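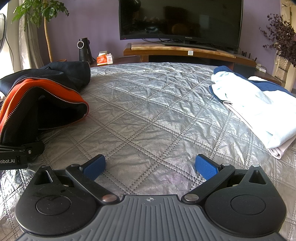 A black zippered bag with an orange lining lies open on a silver quilted bedspread, with folded textiles stacked on the other side of the bed.

The Bed Is the Best Packing Table You Own

Perrine Hamel has packed for 304 trips. She knows the number because she writes each one down in a ledger, with the destination, the bag and anything she forgot. The most recent entry in the last column is "nail scissors." The one before that is "nothing," underlined.

Hamel spent most of her working life as a buyer for Verhoeven, a housewares importer, and was on the road two weeks out of every four. She now teaches a Saturday class on packing in the back of a luggage repair shop called Gasto. The class costs very little, lasts an afternoon and takes place at a double bed, which she had moved into the shop for the purpose.

"People pack on the floor, or they pack on a chair," she says. "Then they wonder why their back hurts and why they left a shirt behind. You have a big flat surface in your bedroom at the right height. Use it."

Her method starts with the bed made. She is firm about this. A made bed gives you an even surface, and small things do not vanish into the sheets. She likes a quilted spread because the stitching keeps piles from sliding, though she admits that a shiny one is slippery and a plain cotton blanket does the job as well as anything.

The bag goes on one side and the clothes go on the other. The bag should be opened all the way, with the zipper run to its end and the top folded back on itself, before a single sock is brought out of the drawer. Hamel has seen many people open a bag halfway and feed things in through the gap. They end up with a tight ball at one end and air at the other.

She has strong opinions about linings. A black bag with a black lining is, in her view, a bad purchase at any price. Dark socks, chargers and passport covers disappear in it. Orange is her favorite, yellow is fine and pale gray will do. When a customer brings a bag in for a new zipper, she often talks them into a bright lining at the same time, and the shop keeps a roll of orange nylon for this.

Folding comes next, and it is the longest part of the class. Hamel folds everything to one width, the width of the bag's base less two fingers. Sweaters, T-shirts, pajamas and a towel if you need one all come out the same size and go into one stack. The heaviest piece is at the bottom. She does not roll. She tried it for a winter, when she was going back and forth to Drelarano every other week, and found that rolled shirts needed ironing and folded ones mostly did not.

The stack then stays where it is. This is the step her students resist. Hamel wants them to leave the room, make coffee, and come back to look at the pile with the bag beside it. If the pile is taller than the bag is deep, something comes off the top.

"You can see it," she says. "Before it goes in, you can still see it. After it goes in you start pushing."

What comes off is usually the second sweater. For a trip of 5 days she allows one sweater, worn on the plane, and two pairs of pants. Shoes are limited to the pair on your feet and one other. She weighs her toiletry kit on a kitchen scale and stops at 750 grams, a limit she set herself and has not revised.

Loading takes very little time once the rest is done. The stack is lifted in two or three sections and set down flat. Soft things such as underwear go around the sides. Anything with a cord goes on top, in a pouch. The zipper should close with one hand. If it takes a knee, she has you empty the bag and start over, and she has made students do this with the rest of the class watching.

Not everyone who takes the class is a traveler. On a Saturday in January, the group included a couple moving into a smaller apartment and a man who wanted to sort out his closet. Hamel teaches them the same steps. For the closet, she has people bring out one shelf at a time and finish it before they touch the next.

She is less patient with equipment. The shop sells packing cubes made by Altusum, and she will ring them up if asked, but she does not use them. A cube adds a zipper, she says, and zippers are what break. Most of the repairs at Gasto are zippers, usually at the curve near a corner — the fabric there takes the strain when the bag is overfilled. A little candle wax along the metal teeth helps. So does emptying the bag as soon as you get home.

Unpacking is done on the bed too. The bag goes back on its side, the clothes come out onto the other, and the clean ones are already folded. Hamel does it the night she arrives, however late it is. Then she gets out the ledger and fills in the last column.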